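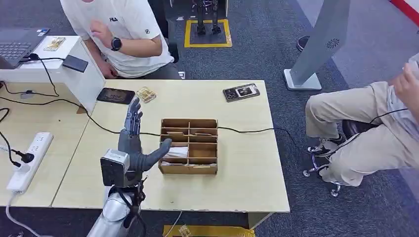
A reader of my last post wrote that a divided box only teaches clutter to stand in line, and that I should own fewer cables. Fair. I own 43, by the way, and can name the purpose of 12. 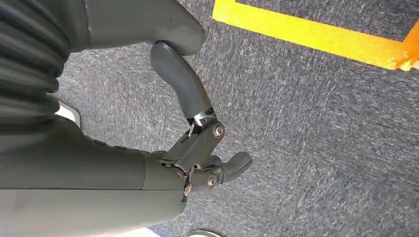

My system, picked up from a Griltwood booklet, gives every small thing one compartment and one chance. Paper goes with paper, chargers with chargers, and the phones are supposed to go somewhere by Thursday. Whatever misses its slot ends up on the floor, where gray low-pile carpet is very good at hiding small dark things – I have knelt on nearly all of them. Two compartments are still reserved for mysteries.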